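Well, the results are in, and I can finally stop refreshing the page. The Dinari Prize for school essays closed in February with 3649 entries, which is a lot of teenagers having opinions, and the winning piece is an argument against the very question it was set. I love that.

The question was "Should every student take a year out before university?" and if you have ever taught a Year 12 class you will know precisely how those essays go. Paragraph one says there are many views on this topic. Paragraph two says travel broadens the mind. Paragraph three says it costs money. Then everyone goes home. I've marked hundreds of them over the years (and written a fair few myself, back when I had a fringe and a fountain pen), so I went along to the prize evening expecting more of the same with a buffet attached.
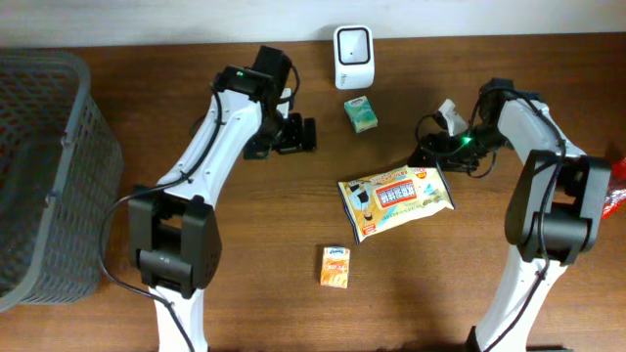 **Édgar Zapata**
*Schools and Colleges Writer*

The winner, a seventeen-year-old from Ngau College, took the word "every" and simply wouldn't let go of it. Her essay runs to 701 words – the limit was 800 – and most of it is about her cousin, who did take a year out, spent it stacking shelves in a garden centre, saved up a decent amount and then decided not to go to university at all. She doesn't say whether that was a good choice. She says the question never had room for him in it, and she'd like to know why. I read it twice on the bus home and nearly missed my stop.

I'm not allowed to print the whole thing until the prize booklet comes out, but the judges did read the opening aloud, and you could hear the room sit up a bit. It starts with the price of a bag of compost! No dictionary definition, no "since the dawn of time". One of the judges told me afterwards that she had read so many openings with the phrase "in today's society" that she'd begun putting a little pencil cross next to each one, and had to sharpen the pencil.

Second place went to a lad from the same borough who argued that gap years are fine but ought to be taken at forty, when you really need one. As somebody on the wrong side of that number I clapped very loudly. His essay was the funnier of the 2 by a long way, and there was some muttering near the coffee urn that it should have won. I can see both sides. It sagged in the middle, though, with a long bit about pensions that I'm fairly sure came from his dad.

The first prize is £400 and the runner-up gets book tokens. The money comes from Veltent, the stationery people, who have backed the competition for several years now and who also gave everyone in the hall a rather nice notebook. Mine already has a shopping list in it.

What interested me more than the winners was the chat afterwards about how the entries are marked. The prize has changed its rules this year and markers no longer take points off for using "I". I can't tell you how pleased I am about this. When I was at school we were told that the first person was lazy, and we all wrote things like "it could be said that one might feel", and it took me years to get over it. The head marker said that letting students write as themselves had made the weak essays a bit weaker and the strong ones much, much stronger, and that she would take that deal any day.

There was less agreement about planning. Entrants had to hand in a one-page plan along with the finished essay, and it seems plenty of them wrote the plan last (I would have done the same, and I suspect you would too). A teacher sitting behind me thought the plan should be scrapped. Another thought it should be marked. They were still going at it when I went to find my coat.

For what it's worth, my own view is that a plan helps if you're the sort of person who gets lost, and gets in the way if you're the sort who finds things out by writing them down. The winner told me she'd done hers on the back of a receipt and then copied it out neatly for the form. She also told me she wrote the last paragraph first, cut it, and put it back in the night before the deadline. Her English teacher, standing next to her, looked up at the ceiling at this point.

I asked whether she'd be taking a year out herself. She said she hadn't made up her mind and could everyone please stop asking, which seemed fair enough.

The booklet, with both winning essays and ten others the judges liked, is being put together by Nurker Press and should be in school libraries before the summer break. It'll be free to schools that entered and a couple of pounds for everyone else. If your school didn't get an entry in this time round, the organisers are keen to hear from you, especially if you're outside the big towns, where they say numbers have been low. 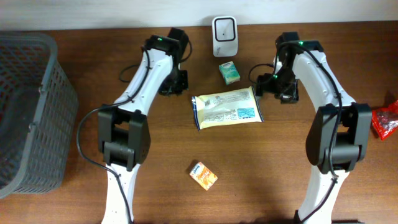
## Next year's question

They've already picked it, and it's a good one: "Is it better to be taught by someone who finds the subject easy?" I changed my mind about it three times between the hall and the bus stop. Entries open after the autumn half-term, the word limit stays where it is, and the plan is staying too, at least for now. Students can enter through their school or on their own, and home-educated pupils are welcome for the first time, so long as a parent or tutor signs the form.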